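Chapter 6
Grip Surfaces and Shared Workspaces

After reading this chapter you should be able to:
state what a risk assessment for a gripping task must cover
set out a simple inspection routine for finger pads
say who may enter the working area, and when

6.1 Why small parts need written rules

A gripper that handles small metal parts looks harmless beside a welding robot. The forces are low and the strokes are short. Even so, a finger tip can trap skin, and a dropped part can end up in a joint or under a foot. The risk assessment therefore covers the whole task, including loading, clearing up and changing the cloth or tray on which parts are presented.

Imke Teuber, who wrote the working rules used at Kedent, divides them into two groups: rules for the grip and rules for the space around it. The first group deals with pad wear, finger alignment and the position of the part before closing. The second deals with people, cables and loose furniture. Both are checked at the start of a shift — and again after any change to the set-up.

Pads are examined along their edges, where the coating tends to go first. If backing material shows through, the finding is entered in the log with the finger named as left or right.

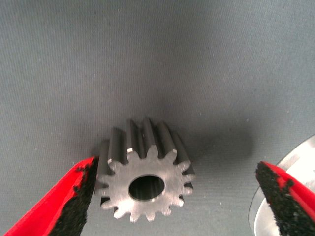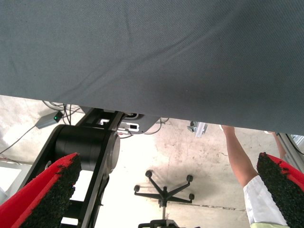 Red fingers with black grip pads, at a steel gear (first picture) and near a person holding the edge of a grey cloth (second picture).

6.2 Entering the working area

Before anyone reaches into the area, the arm is brought to a protective stop. The person entering keeps control of the restart until both hands are clear.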